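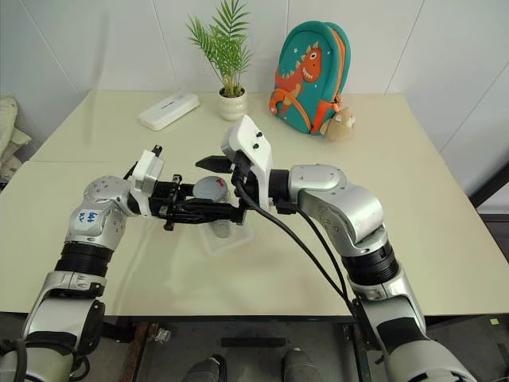 Shop Talk > Automation at work

mbakalis
Tuesday, November 20, 2018
So we got the two-arm setup at Duggan and I'm the one minding it now. It does cups and lids, which used to be my whole morning. Anybody else go through this? I'm on my feet less but I miss talking to people!

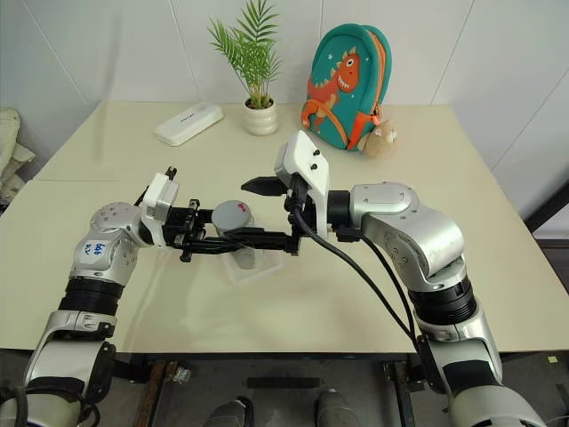
Both grippers in close by the lidded cup

hudec_d
Same at Brutari. Five of us on that bench before, and they moved me to nights to babysit. Not a fan.

aniela_z
Disagree — my wrists quit hurting by April. I'd take babysitting any day.

mbakalis
Fair about the wrists. But when I did it by hand I'd have the lid off and the cup up without thinking,
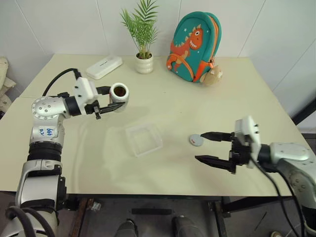
and now I stand there watching every move with my thumb near the stop button. It's a different kind of tired.

hudec_d
And did the pay change? Ours didn't.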